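**Laundry folding task – corner grab keeps missing??** (Trilotham build thread)

**parnia_bot** – 27 Jan 2024
ok so club project update. demo is 2 weeks out and we're still fighting the white cloths. Wrist cam only, no depth. Colored ones go ok, white on the pale table is a mess

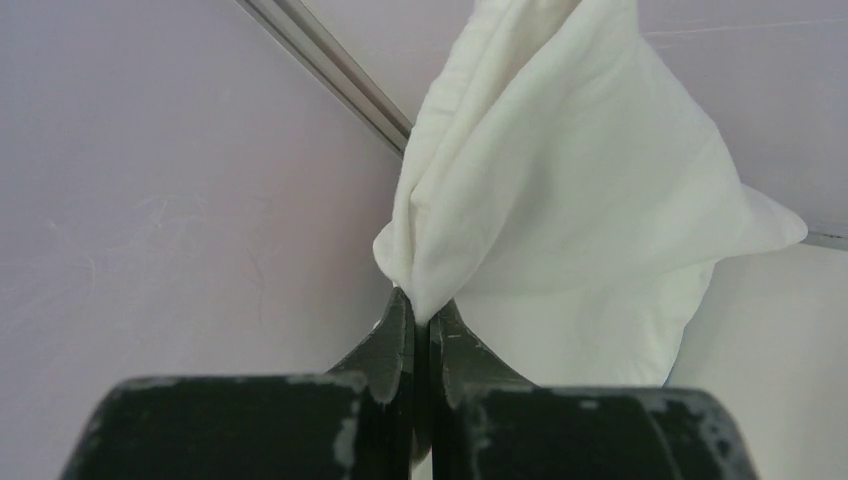
anyway we've got 189 episodes recorded so far, goal was 300. do we keep recording or fix the grasp first? the Gallside team says more data, I'm not so sure

**gripwrench**
fix the grasp. more bad grabs = more bad data

**prendergast_lab**
Disagree. we had the same fight in September and another batch of demos got us most of the way. Don't touch the hardware
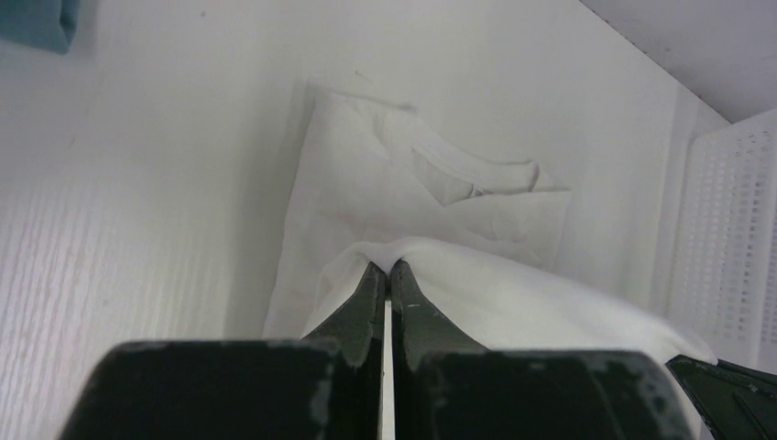
Our rule was always pinch high, let it drape, then pull. Way less slipping for us. Your grip there makes a nice little peak right at the tips and the rest hangs off both sides, so the grab itself looks fine to me. I'd look at what the arm does next

**parnia_bot**
hm ok. its the flattening part that bugs me tho
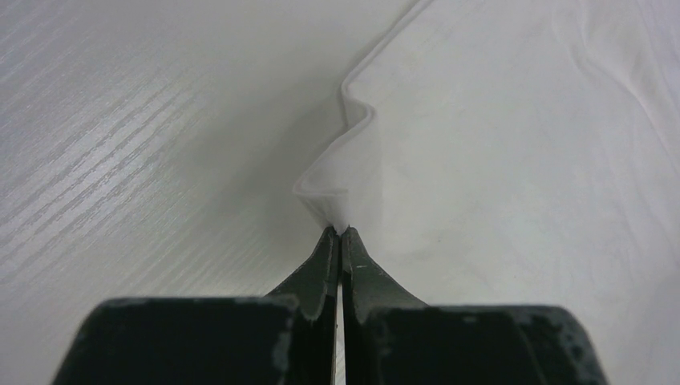
*Cloth flat on the table, pinched at the end of a zigzag pleat*

**gripwrench**
see thats what I mean. you want a corner and you've got a pleat. Policy can't tell the two apart from that close up

**prendergast_lab**
so label it and keep going? 30 relabeled clips takes one evening

**parnia_bot**
we tried slower approach speed too, helped a bit – maybe. Didnt log it properly, my bad

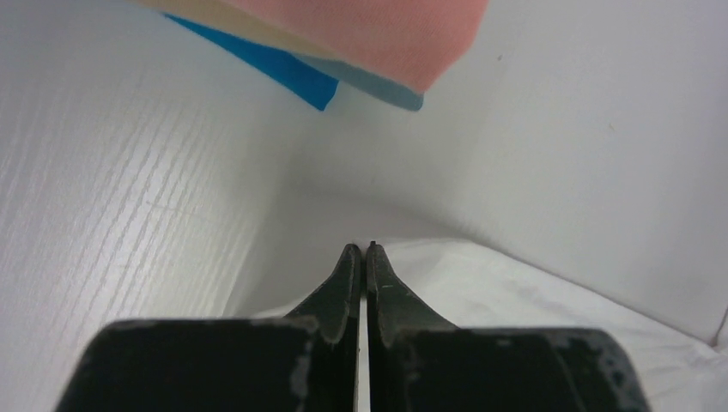
Going to split it. Half the team relabels, other half tries new fingertip pads. Will post numbers after the next practice run

**gripwrench**
pads first!! but fine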